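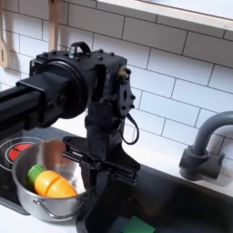

The arm at the sink, with a toy carrot in the pot beside it.

Posted in: Jobs > Part-time and Casual > Research Support

Print this listing | E-mail to a friend

Demonstration Operators (part-time), Prandia project
Hurnent, Undley

Hurnent is hiring part-time operators to drive a robot arm around a child's play kitchen. The pay is real. The food is plastic.

Prandia is our attempt to get an arm to do ordinary kitchen chores by learning from people who do them through it. You hold a pair of hand controllers, the arm follows your hand, and everything you do is recorded, including the part where you shove the carrot across the counter and say something under your breath (there is no audio, so say what you like). The recordings go to the people upstairs who train the model. They would like a great many of them, and they have used up the goodwill of everyone in the building.

What you'd be doing

Each shift is a list of short tasks on a screen. Put the carrot in the pot. Take the carrot out of the pot. Move the green block to the left of the sink. The full list currently runs to 83 tasks, and a fair number of them involve the carrot. You read the instruction, do it once at a steady pace, mark it as good or bad, reset the objects, and go again. Resetting is done by hand, which after an hour on the controllers will make you feel like a concert pianist.

We want variety. If you always approach the pot from the same side, the model will conclude that pots have only one side. So the task screen will ask you to start from odd places and leave things at unhelpful angles, and sometimes to knock something off course on purpose and then recover. Recoveries are worth a lot to us. If you are naturally clumsy, mention it in your application.

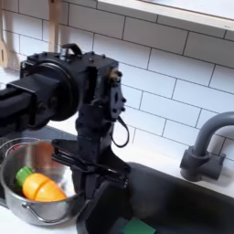

Honest marking matters more than speed. A fumbled grasp labeled "good" causes us more trouble than ten fumbled grasps labeled "bad," and we do check. There is no bonus for volume. We tried one at the start and got a large number of very fast, very strange recordings.

Hours and pay

Shifts are 90 minutes with a break in the middle, and we ask for at least two shifts a week through the end of July. Mornings start at 8:30. Late afternoon slots exist and go quickly. Pay is hourly, covers training, and covers time spent waiting while we restart something. You will wait while we restart something.

The work is on site, in Room 302 of the Milošević Building. The elevator works most of the time. If stairs are a problem, tell us and we'll put you on the ground-floor labeling desk whenever the elevator is sulking.

What we're looking for

Steady hands and decent eyesight, with or without glasses. Patience of the kind that survives doing the same small thing many times. The willingness to follow an instruction as written, and to tell us when an instruction makes no sense (several don't). You must be 18 or over and allowed to work in the US.

Left-handed operators are especially welcome. So far our data suggests that they do not exist.
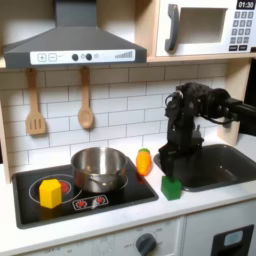 Do I need any experience with robots?

None at all. The first shift is paid training, and most people are moving blocks around without much swearing by the end of it. Gamers tend to pick up the controllers quickly and then have to be asked to slow down. Cooking experience is of no use whatsoever.

What happens if I break it?

The arm stops itself when it pushes too hard, and you'll have a red stop button within reach. Past operators have snapped one spatula and bent a shelf bracket. They were all invited back.

Who owns the recordings?

Hurnent does. We record the arm's movements, your controller inputs, and video of the kitchen. You sit outside the camera views, and your recordings are stored under an operator number. You'll get a consent form to read before training, and we'll pay you for the time it takes to read it.

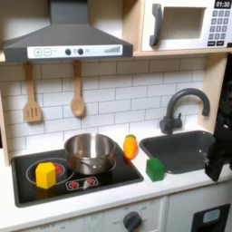 The play kitchen set up with pot, blocks, and carrot.

How to apply

Send a short note through the Hurnent jobs page with "Prandia operator" in the subject line. Tell us which shifts suit you, which hand you favor, and whether you've done repetitive work before and how you stayed awake. A résumé is fine but we won't read past the first page. People we'd like to meet will be asked in for a short tryout at the controllers, also paid. Please don't wear long dangling sleeves.

Print this listing | E-mail to a friend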